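Hattar cap and soft goods sort – gallery

Jan 14, 2019

Quick post, pictures first, the rest when I get a minute. Caps left over from the December order, the Skuninen ones mostly. Maroon and black, same cut. Sorting by color before they get boxed, 18 to a box.
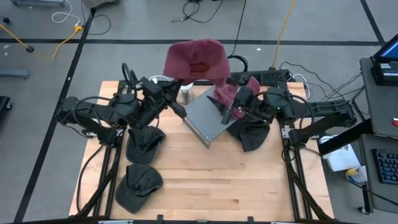 Black ones go out first, Tuta wants them by Friday. Maroon can wait a bit. Brims flat please, no stacking them sideways like last tiem.

Small soft stuff next – the fuzzy pink cube and the dark gray piece. Both on the Zisex list, both still need a tag.

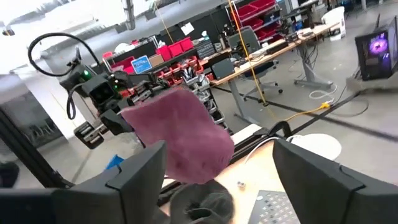

Can the caps be washed?
By hand only, cold water, then dry them over a bowl so the crown keeps it's shape.

More pics later this week.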